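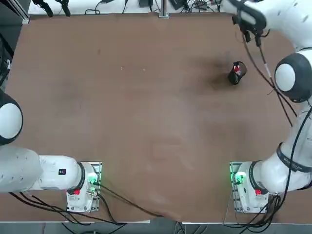 4. Setting up the pen cup and markers

Before you start: clear the tabletop, wipe it with a dry cloth. No polish, the cup slides on it. Full set is in the Govora pack, spare markers on page 19 of the parts list.

4.1 Placing the cup

1. Cup goes down open end up. Press lightly on the rim. If it rocks, turn it a bit and try again.
2. Keep it well in from the edge. 50 mm is the least we allow.
3. Look inside. Caps, bits of label, paper clips - all out.

Note: the Emville cup is taller. Same steps, but short markers drop right in and you'll be fishing for them.

4.2 Filling

1. Check each cap. Push till it clicks.
2. Markers in one at a time, caps up. Dont drop them in as a handful.
3. Dark colours first, then the pale ones. Easier to spot whats missing.
4. Let them lean. They don't need to stand straight.
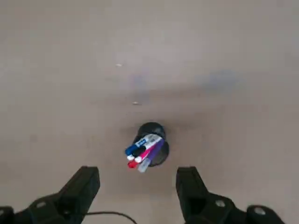 Fig. 2. Markers in the cup, caps up.

CAUTION: a full cup is top heavy when all the markers lean one way. Hold the cup with one hand while you pull a marker out with the other.

4.3 Taking out and putting back

1. Take hold below the cap, on the barrel. Pull by the cap and you get the cap.
2. Lay the marker flat, well away from the edge.
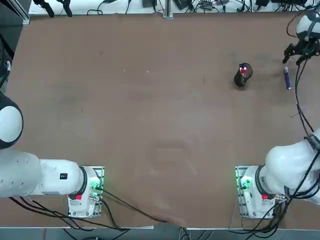

3. If it rolls, turn it so the clip (if it has one) is underneath. No clip, put a folded bit of paper against it.
4. Cap on before it goes back. Always. An uncapped marker will dry out and mark the inside of the cup as well.
5. Ink on the table: damp cloth straight away. Older stains see section 19.

Dried out markers: don't put back in the cup, bin them and reorder from Gistbridge. Ask for the mixed colour set.

Corrections to this section to Aroha Donnelly please, before the October reprint.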